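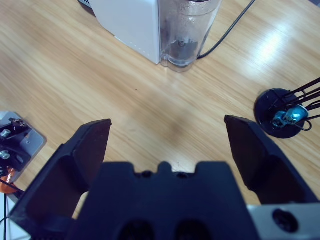
The Coffee Table at Gunthorpe

Gallery posted 02/12/2014

Gunthorpe is a shared workroom on the second floor of the old Comlow building. The coffee table was set up in May, after the vending machine downstairs was taken out. This page shows how the table is laid out and what is kept on it. It is meant for new members, and for the other rooms in the building that have asked what we bought and what we would do differently.

The whole setup cost us a little under $300, not counting coffee. The table came from the Hyun office when they moved out, so we paid only for the delivery.

Table and coffee machine
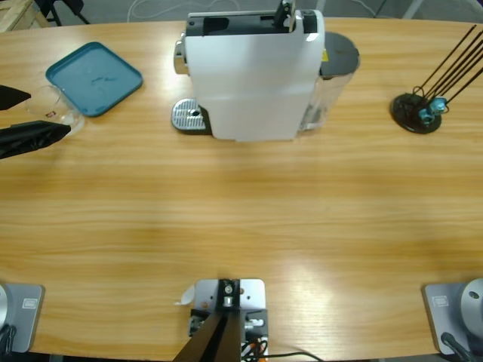 We wanted a single-serve machine from the start. A drip pot was tried for a few weeks and most of it went down the sink. The white machine stands at the far side of the table with its water tank on the right, and the lid of the tank is a round dark gray one that sits on top. Fill it with cold water only. There is room beside the machine for the teal tray, and the black capsule stand goes at the other end. Please leave them in that order so the tray stays away from the cord.

Capsules are bought through Valtader in boxes of 400. One box lasts the room up to 4 months. If you bring your own, write your initials on the lid and keep them in the drawer. The price per cup is posted on the cabinet door and will stay the same through the winter.

Empty the used capsules at the end of the day. The drip tray under the spout lifts out and can be rinsed in the sink. It does not go in the dishwasher.

Tray and glassware

The tray is for anything that would leave a ring on the wood. We oiled the tabletop when it arrived and would like to avoid doing it again soon. Cups and bowls that have been used go to the sink, and the tray gets wiped with the blue cloth.

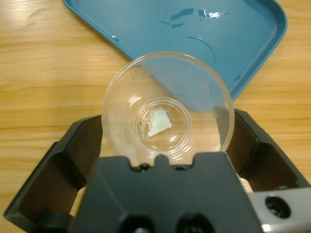 Glassware is shared. Labels should be soaked off before a new piece goes into use, and scraps of paper belong in the bin by the door. Glass can look clean from the side when there is still something stuck to the bottom, so check the inside before you pour. The brush for this hangs on the left of the sink.

Spare cups are in room 677, on the lower shelf. Take what you need and bring the box back.

More photos of the kitchen corner and the reading shelves are on the next page.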